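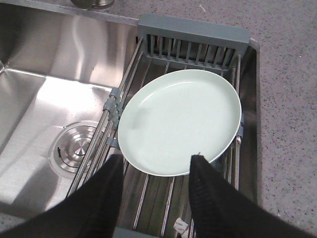
Dish Handling at the Sink: Progress Report for November 2024

The purpose of this post is to record the present state of the kitchen manipulator build, the changes made since the October entry, and the matters that remain open. The arm is a home project. Machining and printing are carried out at the shared workshop in Arnevham, and all testing is conducted in the kitchen.

The task under development is limited in scope. The arm is required to take a plate by its rim, lift it from an over-the-sink drying rack, and place it on the counter to the right. Washing is outside the scope of the project and will stay there for the foreseeable future. Cups, bowls and cutlery have been deferred until plates can be handled to a satisfactory standard.

Gripper

The original parallel jaws have been retired. They were adequate for blocks and tins, but they were too thick to enter the space between a plate rim and the rods of the rack. The current fingers are tapered and black, and were printed at the workshop over two evenings. The first pair was discarded after the tips split along the layer lines. The second pair was reoriented on the print bed and has held up well.

Grip force is limited in software to 22 per cent of the motor's rated current. A higher setting was tried on a melamine plate and caused it to tip up sharply at the far side. A lower setting allowed the plate to rotate during the lift. The limit will need to be reviewed when heavier stoneware is introduced.

Wrist camera

The camera is mounted at the wrist and looks out along the fingers. This arrangement was adopted in October, following the removal of the overhead camera, whose view of the rim was blocked by the arm during the final part of each approach. The new bracket is a simple bent aluminium piece with slotted holes, which permits the viewing angle to be adjusted without removing the camera.

Reflection continues to be the principal difficulty. Stainless steel returns the ceiling lights as long bright streaks, and the edge detector readily accepts these as rims. The parallel rods of the rack present a similar problem. Exposure has been fixed at a lower value and the basin is now masked from the search area. A pale plate on a steel rack is nevertheless a poor subject for a method that depends upon contrast, and a small labelled set of images is being prepared with a view to training a detector in its place.

Results

A series of 70 attempts was completed using a single plate, which was moved by hand to a new position before each attempt. The arm completed the full transfer on 41 occasions. In 16 of the remaining attempts the fingers closed before reaching the rim. The others were stopped by the operator, in most cases owing to an approach path that would have brought the wrist too near the tap. No plates were broken. One was chipped, although that occurred while it was being carried to the sink by the author.

The early closures are attributed to an error in the depth estimate, which is greatest where the plate sits at a tilt. A contact switch in the right fingertip is being considered. The Dagdag motor board has two unused inputs, so no additional wiring would be needed beyond the wrist.

Workshop matters

The calibration jig has been left on the shelf beside the drill press at Arnevham and may be used by other members. Members are asked to return the dowel pins to the jig after use. The Damar gearbox removed from the shoulder joint is also available to anyone who can make use of it. It has noticeable backlash and is suited to light duty only.

Outstanding work

The cable run along the forearm requires a proper strain relief, as the present cable ties have begun to mark the insulation. The tap is to be added to the collision model. The Villey power supply is to be moved from the bench to a closed box mounted well clear of the sink, and unattended operation will not be attempted until this has been done.

Bracket drawings will be posted once the slot dimensions have been corrected. The version circulated in October is too narrow for the standard screws and should not be printed.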